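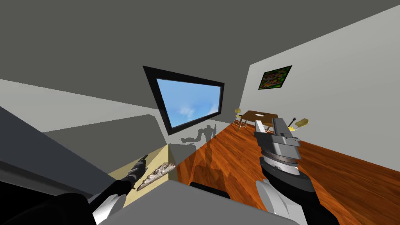 Biljana Georgiev
Member, simulation and controls

Left gripper stops short of the object when the head camera is rolled

Hi all, bit of a long one, sorry! I'm running a two-arm kitchen task in sim with the Ovano planner. With the camera level, my grasps are fine. As soon as I add roll to the head, the left gripper goes to a spot above the counter and just hovers there until the planner gives up at step 300. No collision warnings, no IK failure, nothing in the log I can make sense of. I've been at this since March on and off and I'm running out of ideas.

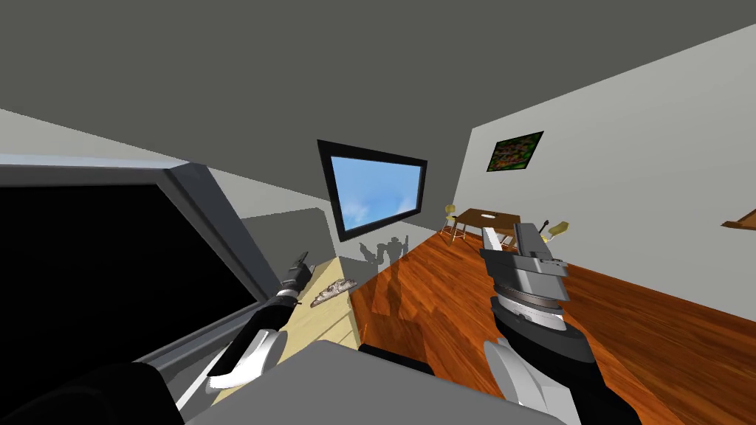
The target pose comes from the depth image, and I transform it into the base frame before planning. I even printed the quaternion at both ends and the numbers match. Does anyone know where else roll could be getting lost?

2 answers

Vesna Nedeljković
Aug 24, 2018
Matching numbers don't tell you much if the order is different at each end. The sim I use writes w first and my planner wants w last, and I lost a whole weekend to that. With a level camera mine was close enough to look right, which was maddening. Try a pure roll and work out by hand where the target should land. Also check the timestamp on the transform, an old one will do this too.

Rathjen
Same thing here, more than 4 times now. I just lock the head level and get on with it. Maybe try reinstalling?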